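3.2 Devices, surfaces and what counts as a mark

Loans came from the Trarkon pool, which lends silver laptops and similar metal-backed devices to the two sites (Lukumay and the smaller one at Rellia). 267 returns in the period. Every return gets a condition record. The record is short: lid or back, keyboard side, corners, rim, charger. One line of free text at the end, mostly left blank.

Main problem from the start was wording. "Scratched" was used for hairlines you only find by tilting the thing under a lamp and also for a gouge deep enough to catch a fingernail. "Fair" meant almost anything. So before any scoring we had to settle what a mark is. Working definition: any change in the surface a second person can find again from the written note alone, without being shown. Not perfect. Excludes a lot of real wear, especially the general dulling near where palms rest, which people agree is there but can't say where it stops.

Bare metal is harder than painted plastic. Highlights move across it when the device is tipped and a highlight reads as a worn patch, or hides one. Logos are harder again. A light logo against silver gives a strong outline, and anything dark next to it gets written up as a chip whether or not it is one (dark areas near a logo went into the record as "damage", "sticker residue" and "reflection", sometimes for the same device on the same return). We therefore kept the surround plain. Brown cover on the table for keyboard-side work, nothing patterned near the device. Figure 2 has the keyboard side and the back.
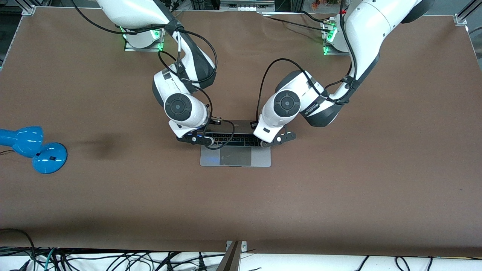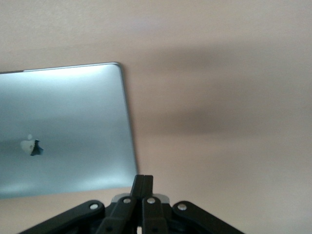
Figure 2. Device surfaces. First: silver laptop on the brown tabletop, keyboard side. Second: metal back with Apple logo, bright highlight along the upper part, dark jagged area at the right side of the logo.

Each device was recorded twice by different people, second person blind to the first note. Up to 45 minutes between the two, no longer, as daylight in the Lukumay room shifts a good deal in the afternoon and we did not want to be comparing a noon surface with a four o'clock one. Blinds half down. Overhead lights on throughout. Notes typed straight into Clekero, no paper copies, which we regretted when a session timed out and lost what had been entered.

Order of inspection fixed: back first, then rim, corners, then open and do the keyboard. Kanini Nyaga set this order after the August trial, where people who opened the lid first tended to skip the rim altogehter. Rim wear is the commonest sort in the pool so this mattered. Corners next commonest. Keys hardly ever, apart from shine on the space bar, and we dropped shine as a category becuase the two recorders rarely put it in the same place.

No cleaning before recording. Devices came off the returns shelf as they were. This means fingerprints and smears are in the data alongside actual wear, and some notes cannot be seperated after the fact. A wipe-then-record arm was planned, not run, no time. Where both recorders wrote "smear" or "greasy" the item was coded as soiling and left out of the wear score. Where only one did it stayed in, flagged.

Disagreements not settled by discussion. Both notes kept, the difference itself is the measure in 3.3. Chargers recorded but not analysed here.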